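Chapter 3
Rough and Smooth: How Surfaces Do Their Work

Reading time: 3 minutes

My grandmother had a jar of pickled beetroot that defeated the whole family one Christmas. We tried tea towels, rubber gloves, a tap with a spoon and a fair bit of bad language (my uncle's, mostly). What finally shifted the lid was a scrap of sandpaper from the shed, folded rough side down and gripped hard. I was delighted by this and spent the afternoon opening and closing everything in the larder. I didn't know it, but I'd found the subject I would end up teaching.

In the first 2 chapters we looked at what things are made of. Now I'd like you to forget about the insides for a while and think only about the outermost skin, the bit you touch. Two objects can be cut from the same bar of steel and behave quite differently in the hand, all on account of what was done to their surfaces in the last few minutes of making. One slides out of your fingers and the other stays put.

Designers mix finishes on the same object all the time, and once you start looking for it you can't stop. Torch handles, camera lenses, the lids of decent flasks, the little wheel on a microscope – a shiny part to look at and wipe clean, then a rough part for getting hold of. A smooth, slightly glossy curve can run straight into a band of fine diamond-patterned knurling, and your eye picks out the change before your fingers get anywhere near it.
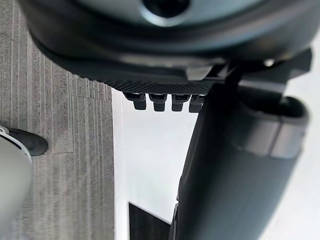 3.1 What do we mean by rough?

Rough compared with what? I ask this every November, when the new group has settled in, and I always get a lovely long silence. A gravel path is rough to a bare foot and perfectly fine to a tractor tyre. Window glass feels smooth to a fingertip, but put it under a strong enough microscope and you'll find bumps and pits all over it. So roughness always comes with a scale attached, and we need to say which one we're using.

For this chapter I'll stick to three scales. The first is the one you can see across a table: grooves, ridges, moulded dots. The second is the one you can feel but can't quite see, like the drag of unglazed pottery. The third needs an instrument. Most of the arguments I've had with students come from one of us talking about the second scale while the other is on the third!

Try this before you read on. Shut your eyes and run a fingernail, then the pad of the same finger, over the cover of this book, your sleeve and the edge of the desk. Write down which felt rougher each time. Your nail will pick up things the pad misses, and the other way round too.

3.2 Knurls, ribs and dots

Knurling is the crossed pattern you find on metal handles. It's usually pressed into the bar by a pair of hard wheels while the bar turns on a lathe, so very little metal is cut away. It mostly gets pushed about, up into points. Coarse knurls bite, which is grand on a barbell and horrid on a pen.

My old workshop teacher, Cornel Barbu, kept a drawer of 102 turned samples, every one labelled in pencil, and made us sort them blindfold from finest to coarsest. I was dreadful at it. After a term I could manage up to 60 before I went wrong, and I was very proud of that.

Dotted and ribbed patterns do a similar job by another route, often in softer stuff that gives a little under the thumb. The raised parts carry the load and the gaps give water and grease somewhere to go. A fine, dense pattern spreads the pressure and is kinder to skin, but it fills up with muck faster, so somebody has to clean it with a toothbrush. (In our workshop that was me as well.)

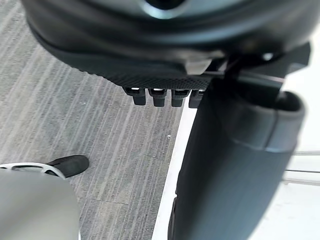

3.3 Friction, and a first sum

We'll need one quantity to get going, the coefficient of friction. Put a block on a board and tip the board up slowly. Note the angle at which the block just starts to slide, then take the tangent of that angle. It's a number for the pair, block and board together, so please don't write it down as if it belonged to the block alone. Keep your results somewhere safe – you'll want them again in Section 3.5, where we wet the board and do it all over again.

Related chapters
Hard, Soft and Springy
Paint, Varnish and Wax
The Keogh Workshop Notes: Turning by Hand
Answers to the Sliding Block Problems

© Sergate Textbooks | Contact us | Back to top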